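## 4. Field notes from the open day

The visit to Grondgate was in August, one afternoon, doors at two. We had planned a proper protocol and got through maybe half of it. What follows is written up from notes taken standing, so the order is the order things were asked about, which is a bit different from the order of the running log.

### 4.1 Setting and visitors

The cell is the one described in Section 3: one table, clear partition, floor space on the far side. The task shown to visitors was pick and place of everyday packaged goods. Drinks can, snack bar, bag of tortilla chips. No fixtures, no trays. Lindholm, who supplied the control software, had asked for shop goods over test blocks, and we agreed; people know what a can weighs and they know what happens when you squeeze one.

Numbers: 199 visitors signed in at the desk, 33 filled in the long form, 28 of those usable. The other five stopped after page one. Short form was a single question (would you stand next to it, yes or no) and is reported in Section 5.

Visitors came in small groups, no fixed slot. Each group got a two minute talk and then the arm ran. Talk was given by whoever was free, so wording varied. We note this as a weakness and will script it next time.

### 4.2 The can

Most of the questions were about the can. It is round, it rolls, and the shiny end gives the depth estimate trouble. The gripper takes it near one end and the can tends to hang at a slant. Figure 2 gives the four views discussed in this section. 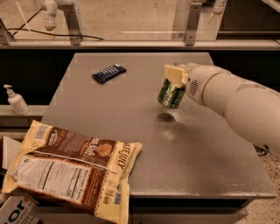
*Figure 2a. Can held over the table.*

Hellström asked whether the slant was wanted, and if it was, why the talk hadn't said so; if it wasn't, he would like to see the grasp point moved before anyone called the thing finished. A fair point. The slant is tolerated, not wanted. The planner scores a grasp on clearance from neighbouring objects first and on balance second, and on a nearly clear table the first term hardly matters, so the weights are simply wrong for this layout. They were set for the crowded bin at Kidulville and carried over. We should of caught it in the rehearsal.

Sverre Hellström's comment is coded in our scheme as *technical, critical*. Comments of that type were rare. Far more common were *what if* questions: what if it is open, what if it is full, what if I put my hand in. The last one came up in nearly every group and always got a laugh. Answer given each time was that the partition stays shut while the arm is live.

### 4.3 The table between grasps

Groups who arrived between runs saw the goods lying and the arm out at the side. We had assumed this would be dull. Notes say otherwise: people talked more, guessed which item would be next, and argued over the bag.
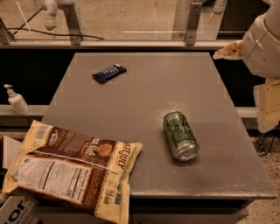 *Figure 2b. Can on its side, gripper over by the right of the table.*

Waiting time was not controlled. The log gives 1,964 entries for the afternoon but these are controller events and cannot be read as grasps, a mistake made in our earlier draft. One grasp produces several entries, and a cancelled approach produces some as well. Until Pendus release the event key we leave the success rate out.

What we can say is about attention. With the arm moving, visitors watched the arm. With the arm still, they looked at the objects and asked about choice: how does it know, does it have a favourite, who tells it. Åsmund Hedlund has suggested a planned pause before each approach, long enough for a guess from the group. Cheap to add. It would also give the speaker something to talk over.

### 4.4 Height above the table

Second most common remark: it looks too low. Carry height is set small on purpose for open days, a drop from there does little harm to the can or the nerves.

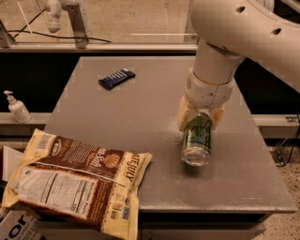 *Figure 2c. Can held tilted, just above the surface.*

Several people on the long form used the word "careful" for the motion, two used "nervous". We don't think the speed alone explains it. Speed was the same as in the bench tests, where our own staff called it slow and nothing else. Low height plus slow speed seems to read as caution. Would need a seperate test with the height varied and the speed fixed, and more than 28 forms.

Side note on the shadow. The low carry keeps the can's shadow close underneath it, and one group used this to judge the gap, telling each other when it was up. Useful for the talk: point at the shadow, not the gripper.

### 4.5 Approach and spread fingers

The part that held groups longest was the approach from above, fingers open. Talk tended to stop here, in the adult groups too.

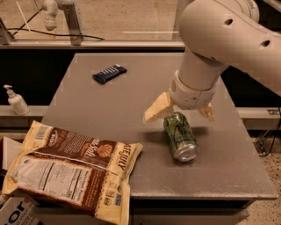
*Figure 2d. Open fingers over the can.*

Distances here are small and the planner slows down again, so the pause before closing can be long enough that people think it has crashed. Roughly a third of the long forms mention it. Wording such as "stuck", "thinking", "gave up?". A light or a tone at this point was the most frequent request in the free text box, and Grondgate would rather have the light, the hall being noisy enough.

Not covered on the day: the bag. It was left for the end of the programme and we ran out of time, the last group having been let in late. Soft, crinkly packaging needs a different grasp set anyway and is taken up in Section 6, with bench data only.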